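4. Packing the Bike for a Flight

Read this section through once before you take anything apart. Riders who skip ahead to step 6 tend to write to us from airport floors.

You will need the Komstead hard case, a 5 mm hex key, a pedal wrench, and more patience than you brought.

1. Shift to the largest rear cog. This tucks the derailleur where baggage handlers have to work harder to reach it.

2. Remove the pedals. The left one unscrews clockwise. You know this, and you will still try it the other way first.

3. Let the tires down to half pressure. Flat tires give the rims no protection.

4. Mark the seatpost height with tape, then pull the post.

5. Take off both wheels and fit the plastic spacers between the fork ends and the dropouts. The spacers are in the small bag you were about to throw away.

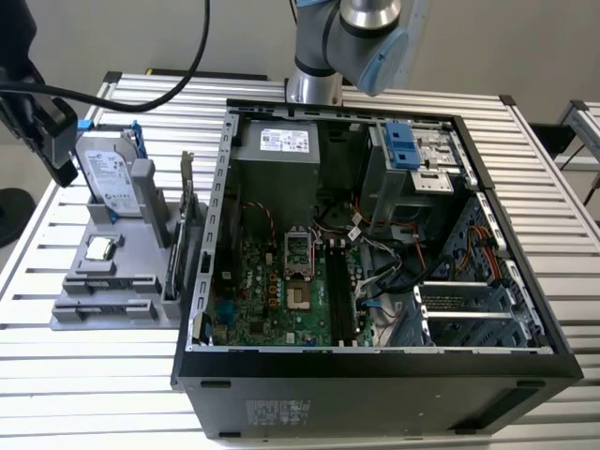 6. Turn the handlebar parallel to the top tube and strap it down with the two short Aduvier straps. The long straps are for the wheels. They will reach around the handlebar too, and then they won't reach around the wheels.

7. Lower the frame into the case, chain side up. Lay the wheels on top with the foam sheet in between.

8. Close the lid. If it won't close, the rear axle is still in the wheel.

CAUTION: Do not sit on the lid. The latches are rated for travel, and you are heavier than travel.

Note on weight: The empty case weighs 19 pounds and many airlines stop being friendly at 50. Tools are the usual culprit. Put them in your other bag, but not your carry-on, unless you want to donate a good pedal wrench to airport security.

Note on arrival: Rajitha Ekanayake, who tested this case on the 425-mile Plarura loop last March, suggests rebuilding the bike before you leave the terminal. Missing parts are easier to discuss with the airline while you are still standing in front of its desk.

To rebuild, work from step 8 back to step 1. Tighten the stem bolts evenly, check that the front wheel points where the handlebar does, and spin both brakes through a few stops before loading your bags. Rack and pannier fitting is covered in section 5.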